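Review: Redex, a visual domain randomization package for wrist-camera grasping policies

Redex is a scene generator and training add-on for people who learn manipulation policies in simulation and want them to hold up when the background changes. It implements the method from the Conska paper: every training episode is re-rendered in a new room, with surfaces, lighting and camera roll sampled independently, while the robot trajectory stays fixed. A consistency loss then pulls the features of the paired renders together. I ran it for most of October on one workstation with one GPU.

Installation is routine. The package reads standard robot description files and wants a separate mesh list for the rooms. The documentation covers the sampler well and the loss weights badly. Two defaults in the config file disagree with the values in the paper, and Ona Luik, who maintains the loader, confirmed on the issue tracker that the paper values are the ones to use. I changed both before collecting any results.

The rooms come in two sets. Brornow is a set of plain interiors with flat paint. Costa is the tiled set, and it is much the harder of the two. Grout lines give the encoder strong, regular edges at many scales, and a policy trained on flat walls tends to treat them as object boundaries. Camera roll makes this worse, as the grid can arrive at any angle.
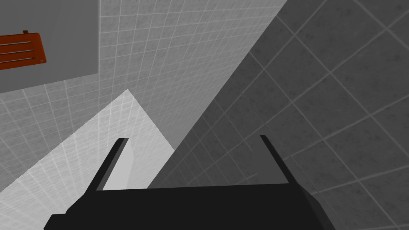
Wrist view in a Costa room, fingers open. Tile scale and brightness differ from one surface to the next.

My test used a fixed reach-and-grasp task with 500 held-out episodes, none of them sharing a room with the training data. The baseline was the same network with ordinary color jitter and random crops. In Brornow rooms the baseline and Redex were close enough that I would not pay the extra render time. In Costa rooms the baseline completed 75 episodes and Redex completed 400. I repeated the Costa run with a second seed and the ordering held, though I did not run enough seeds to put a useful interval on the gap.

Failures under Redex were mostly of one type. When a dark finger was in front of a dark surface, the policy closed early or drifted sideways. The sampler has no term for contrast between the gripper and whatever is behind it, so these cases turn up only by chance. Supplying a gripper mask as an extra input channel removed many of the early closures. The mask is available from the renderer at no cost, but on hardware it has to be computed from joint state and camera calibration.

Removing the consistency loss and keeping only the randomized rooms recovered a little over half of the Costa improvement. That is worth knowing if memory is limited, as paired renders double the image batch. I also tried fewer rooms. The full library has 1,996, and cutting it in half had a small effect provided both tile scales stayed in.

Complaints: the room cache is never cleared, the progress log reports batches where it says episodes, and resuming a stopped run resets the light sampler to its first state. The last one is serious. It repeats lighting conditions without a warning and can make a resumed run look better in validation than it is.

Recommended for wrist-camera work where backgrounds are patterned. For plain backgrounds, color jitter is cheaper and does nearly as well. I have not tested transfer to a physical arm, and the paper's results on that point cover a single gripper.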